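Teaching a two-arm robot to put a cup away, by remote control

By Henrike Reinholz, July

I've been recording teleoperation demos in simulation for a while now, and the question I get most is how to start without ending up with a folder full of junk. So I'm writing down the way I do it. The task I'll use is cup into cabinet — one arm carries the cup, the other has a hand and deals with the handle. It's a great first two-arm task and honest fun once you stop fighting the controls!

Before you record anything, just drive. I gave myself 40 minutes on my first day and it wasn't enough. Move one arm at a time, then both. Put the camera view somewhere you can see the gripper and the cabinet together, and leave it there for the whole session (I moved mine halfway through once and had to toss everything from that Wednesday).

Next, set your start pose and save it. I keep the hand open near the handle. Then add a bit of variety to where the cup starts. Small shifts are fine. If you put it in exactly the same spot every time, the policy learns the spot and gets lost when you nudge it.

Now the demo itself. This is my order:

1. Pick up the cup and lift it clear of the table. Stop there for a beat.
2. Bring the other hand in to the handle, fingers open, and close them once you're lined up.
3. Pull slowly. If the cabinet starts to jerk, ease off and let it settle.
4. Carry the cup over to the opening. Keep the free hand well out of its path.
5. Lower it, open the gripper, back straight out.
6. Stop recording while both arms are still.

Mine run about 18 seconds each. Wendelin Strebel, who sits across from me, is faster, but his have a wobble at step 4 that shows up later in what the robot does, and we've had words over it.

If you make a mistake, you have two choices. A small fumble that you recover from is worth keeping, and I keep plenty of those. A dropped cup goes in the bin. Don't try to save it by picking the cup up again from some weird corner of the table, at least not in your first batch.

I collect 70 good ones before I train. After that I play them back at double speed with a coffee and delete anything that makes me wince. Look for long pauses where you were thinking (the robot will happily copy those too), and for grasps where the cup slides into the fingers late.

One more thing on the headset side. If your arms get tired, your demos get sloppy, and you won't notice it while it's happening. I take a break after every batch and reset my hand tracking when I come back. It takes 2 minutes, and my wrist angles are so much better for it.

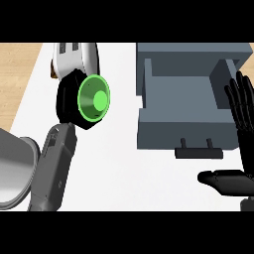
I also like to write a short note with each batch: which start pose, how far the cup was shifted, anything odd about the controls that day. Mine are things like "left wrist drifting, recalibrated before lunch." When training goes badly I read those first, and more than once the answer was sitting right there in my own typing.

Questions or corrections: write to Henrike Reinholz at the Wodport lab | © Wodport | Back to top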